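Home | Notebook | Protocols | Parts | Archive

November 18, 2024 – PC teardown, teleop collection

Picked up from the May task list. Goal is 50 demos of the RAM removal segment, scored by hand before anything goes to training. Delia on the leader arms, me logging. Tower on its side, panel off, fixture plate to the left of it.

Cable bundle is the main nuisance. It drapes over the right half of the board, and the gripper has to come in past it from the drive cage side.

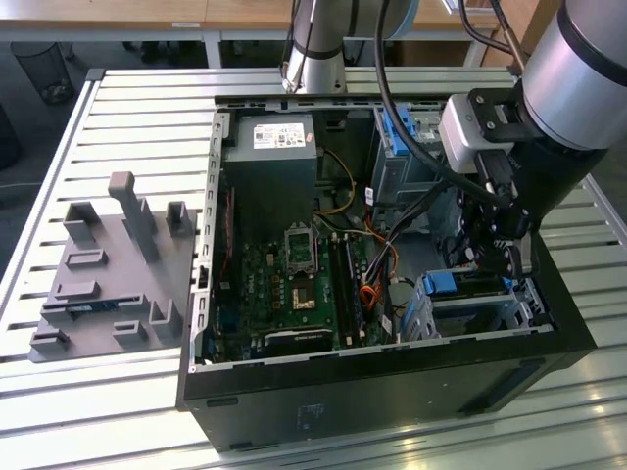
Episode notes

Kept 5 of the first 7. Rejects: one bundle snag, one dropped frame run on the wrist stream. Episode length capped at 62 s.

Hubert wants the cable start pose varied between episodes – agreed, but only after the first batch is in. Szymon to check wrist camera calibration before the next session.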